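OK so the resin infusion class is over and I have resin in my hair, thoughts, and a half-finished hatch cover. Thread, because a few of you asked.

Background for new followers: I laminate small parts for boats. Hatches, lockers, the occasional rudder blade. I learned hand layup from my uncle in a shed in Rurton and I have been slapping wet glass into molds with a brush for 17 years. Infusion always looked like witchcraft with plumbing.

The class was run by Olga Ibarra out of the Clorner workshop. Small group, lots of time on the tools, very little slideshow. She had us cutting dry cloth before I'd finished my coffee, which I appreciated (and also didn't, it was early!)

If you've never seen it: you lay all your fabric in the mold dry, put a bag over the top, seal the edges with sticky tape, and pull the air out with a pump. Then you open a hose and the vacuum drags the resin through the cloth. When it goes right it's gorgeous to watch, this dark line just creeping across the part.

When it goes wrong you hear a tiny hiss somewhere and spend your whole afternoon hunting for it.

Guess how my first one went.

The leak was in a pleat. Corners need extra bag so the film can reach down into them, and you make that extra by folding in pleats, and every pleat is two more spots where the tape can lift. Olga found it in maybe ten seconds with her ear. I had been crawling over that thing with my cheek on the plastic for an hour.

Her rule: shut the pump off, clamp the line, watch the gauge. If it moves, you do not mix resin. I don't care how late it is or how much you want to go home. I have now written this on the wall over my bench in fat marker. 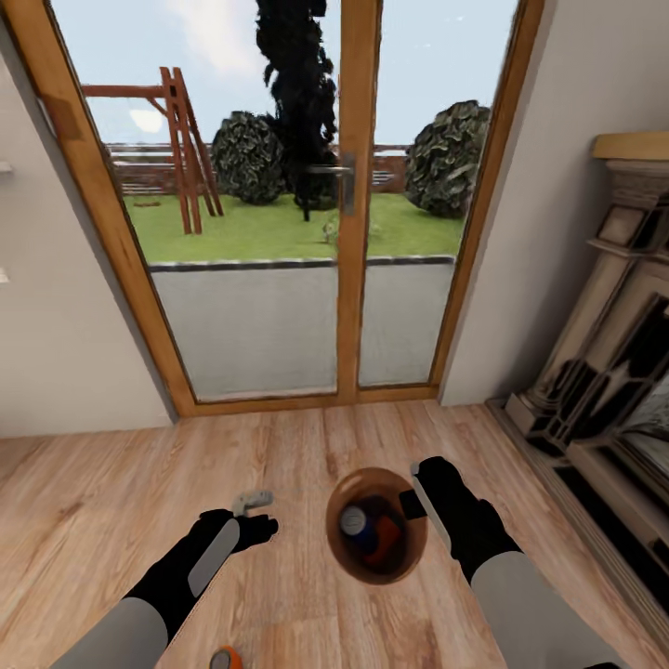
Glass doors, blue sky, back garden.

Anyway. Second go was the hatch cover, foam core with glass both sides. The foam has little grooves cut in it so the resin can run underneath, and I had totally underestimated how much it drinks. My resin guess was way low. Zerrin Başaran was on the next bench and slid her spare bucket over without a word. Zerrin, I owe you lunch.

People keep asking about cost, so: the pump I've got my eye on is the small Narik, $397 before fittings. Then there's bag film, peel ply, flow mesh, tape and hose, and most of that goes in the trash after one part. That's the bit that stings. With hand layup I throw away a brush and some gloves.

But the parts! So much lighter, and the back side comes out nearly as tidy as the front. No puddles in the corners. And the smell is way down with everything sealed up under the bag, my family will be thrilled.

Would I do it for a one-off locker lid? Nope, brush and roller, done by lunch. For the set of hatches I owe the Akbulut yard by August, yeah, I think I'm switching. Same mold over and over, so I can work out the hose layout once and keep it.

Still stuck on one thing. Where do you all put the vent line on a part with a raised lip all the way around? Mine went off at the far corner and the last patch filled painfully slowly. Olga said to try running it along the whole edge, but I'd love to hear from anyone who does this shape a lot.

Trimming the hatch cover this weekend. Will post how the edges look.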